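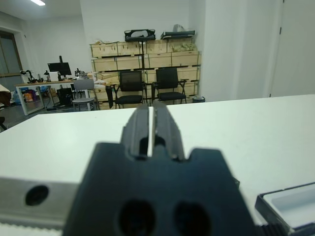
Leonie Heitmann asked in December whether the store room in Ploltivthorpe can be ready before the exhibition goods arrive, and her question is a good place to begin this report.

Reports > Storage and Packing > Ploltivthorpe

The short answer is yes for the crates and not yet for the shelves. The light wooden crates now stand in rows against the white wall, stacked from the floor. Before, they were in two places, and each loan meant a long search. The packing table is the wide white one which we requested in the spring. Its top is smooth, so cloth and paper slide on it without catching.

Of the grant for this part we have spent over 325 euros on foam, labels and tape. The invoice from Boiko is not paid, as it names the wrong address. Matvii Hutsuliak wrote to them and we wait for the corrected one.

Open points:
- The labels for the crates from Kukow must be printed again. The first ones had the old loan numbers.
- The shelves will be delivered in six weeks. I would like to keep the money for them in the same budget line, if you agree.
- Umesh Tiwari asks for a second key to the store room.

The packing list is with Lukian Prokopenko, who will send it to you separately.

Arsen Palamarchuk
Monday, December 30, 2019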